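Objet : Re: [bonnes-pratiques] Liquides sur la table à deux bras, on écrit quoi au juste ?

Bonjour la liste,
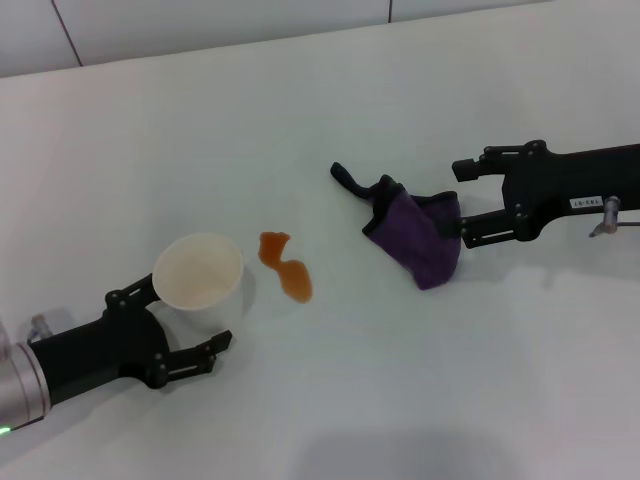 *Tâche « essuyer », table blanche : gobelet à gauche, flaque au milieu, chiffon violet à droite.*

Je réponds un peu en vrac au message de jeudi (recopié plus bas), je sors d'une matinée de relecture et j'ai encore la tête dans les fiches !

D'abord, oui, je suis pour une règle écrite sur les liquides. Chez nous, à Eltville, on s'est longtemps contentés d'un « faites attention » oral, et chacun comprenait ce qu'il voulait. Résultat, quand j'ai repris les 393 fiches du lot Grustness, il y en avait 61 où la case « liquide » était restée vide. Impossible de savoir après coup si c'était de l'eau, du thé ou un produit d'entretien (bon courage pour remplir ça de mémoire).

> Bonjour à tous,
>
> Nous relisons le chapitre 7 du guide Notska et nous butons sur les tâches de nettoyage. Le texte dit seulement que « le poste doit être protégé ». Protégé de quoi, et jusqu'où ? Faut-il interdire les liquides colorés ? Et que fait-on du récipient : on le retire avant l'essuyage, ou un bras peut le garder pendant que l'autre s'occupe du chiffon ?
>
> Merci d'avance pour vos retours, même brefs.

Sur la couleur, je ne veux surtout pas d'interdiction. Regardez la photo : du brun orangé sur du blanc, on voit où ça commence et où ça s'arrête. Avec de l'eau claire, en relecture, je passe mon temps à plisser les yeux et je finis par cocher « indéterminé ». Je proposerais plutôt : liquide visible sur le plateau, non corrosif, non sucré si possible, et son nom complet sur la fiche. Pas « boisson » !!

Pour le récipient, je suis partagée. Un bras à côté du gobelet et l'autre au chiffon, ça me va très bien, à condition que la règle dise noir sur blanc que le gobelet est vidé avant le départ. Un fond de jus qui se renverse en pleine prise, ce n'est plus la même tâche, et ça complique le tri.

Reste la question des câbles, que le chapitre oublie complètement. J'ajouterais deux lignes :

- aucun connecteur au contact de la flaque, bras au repos comme en mouvement ;
- arrêt et coupure avant toute intervention à la main sur le plateau.

La grille Ranasinghe a déjà une formulation correcte pour le second point, on pourrait la reprendre telle quelle (j'ai presque 2 pages de notes là-dessus, je peux les envoyer à qui veut, elles sont moches mais lisibles).

Et le chiffon, on le change à chaque prise ou on tolère qu'il resserve ? Chez nous ça dépend des équipes, et j'aimerais bien savoir comment vous faites avant de proposer quoi que ce soit.

Bonne fin de journée à tout le monde !

La relectrice d'Eltville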